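Home | Reviews | Hand Tools | Lab Equipment | Events | Archive | Contact

Print this page | E-mail this page

Review: the Skondby two-hand gripper kit, tried at the Badow open day

March 13, 2025

Schouten has been taking orders for the Skondby kit since last July, but units available for handling have been scarce. The open day at Badow was the first chance for most visitors to pick one up. I had two sessions at the garment table and one at the bench where the kit is taken apart. What follows is based on those sessions and on the printed manual. I did not test the data export.

The kit consists of two hand-held grippers, two wrist-view cameras, a charging cradle and a license for the Flutby recording software. The list price is $3705 for the pair. Spare finger pads are $110 for a set of four. The intended use is demonstration recording: a person performs a task with the grippers in hand, and the recording is later used to train a pair of robot arms fitted with the same fingers.

Grip and trigger

Each unit is held like a cordless drill. The trigger travel is long and the spring is light at the start, then stiffens over the last third. Closing on a single layer of knit fabric needs little force. Closing on a folded collar takes enough that my index finger was tired after 20 minutes. The left and right units are identical, so the thumb rest favors a right-handed user on both. This is a minor complaint on the right and a real one on the left.

The wrist-mounted camera puts most of the weight ahead of the hand. I would have preferred the battery moved back behind the grip. A lanyard point is provided but no lanyard.

Finger pads

The pads are the best part of the kit. They are ribbed and flexible, and they taper toward the tip. The taper matters with cloth, where the first job is to get one edge of the pad under a hem without pushing the hem away. I managed this on most attempts with a polo shirt and on fewer with a thin dish towel. The pads deform along the ribs when they meet the table, so coming in too low is forgiven up to a point.

Pad replacement at the bench took me under five minutes per gripper with the supplied driver. The manual warns against overtightening but does not give a torque value. It should.

The garment table

The Badow staff had set up a folding task with short-sleeved shirts. The procedure in the manual is to pinch the body with one hand, pull the sleeve side flat with the other, and then fold across. Pulling to tension is where two grippers beat one.
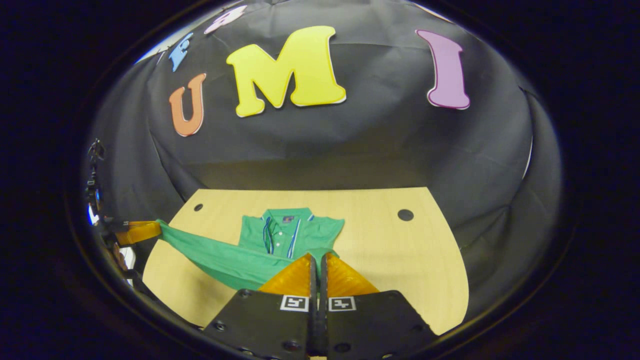
Wrist-camera view at the garment table: the shirt body pinched in the near gripper, the far end of the sleeve side held by the second.

Holding tension was easy. Letting it go in a controlled manner was harder. The trigger has no detent near full close, and small changes in finger force let the fabric creep out of the pads. On two of my folds the sleeve slipped before the second hand was in place. A ratchet or a simple hold button would fix this, and I am told neither is planned.

Marker tracking

Each finger carries a small printed black-and-white marker below the pad. The software reads the pair to work out how far the jaws are open, so there is no encoder in the unit. This keeps the price down and leaves one less cable to break. The drawback is that long cloth can drape over a marker. Flutby flags the dropout with a tone and fills the gap by interpolation. In my second session it flagged three gaps, all of them short.

Camera and software

The lens is a fisheye. It takes in the fingers, the tabletop and a good deal of whatever stands behind it, with heavy bending toward the rim. For recording this is useful, as the other hand usually stays in view. For human review of the footage it is tiring, and Flutby has no option to flatten the picture during playback.

Startup is slow. I timed 113 seconds from power-on to ready, with a calibration step in the middle that asks the user to open and close each gripper fully. Skipping the step is not allowed, even after a battery swap. Battery life is given as 170 minutes. I could not check it, as the units went back to the cradle between visitors.

Documentation

The manual is clear on assembly and thin on everything else. The chapter on cloth is four pages, two of which repeat the safety notes. The parts diagram is good.

Verdict

Recommended for groups that already work with soft goods and need two-handed recordings. The pads justify a large share of the price. Buyers working mainly with rigid parts can get by with something cheaper — the trigger feel is no better than average, and the tapered tips bring little advantage on boxes or cups. Order a second set of pads with the kit. Schouten quotes six weeks for spares ordered separately.

Print this page | E-mail this page

This site uses cookies to remember your settings. By continuing to browse you accept our cookie policy. OK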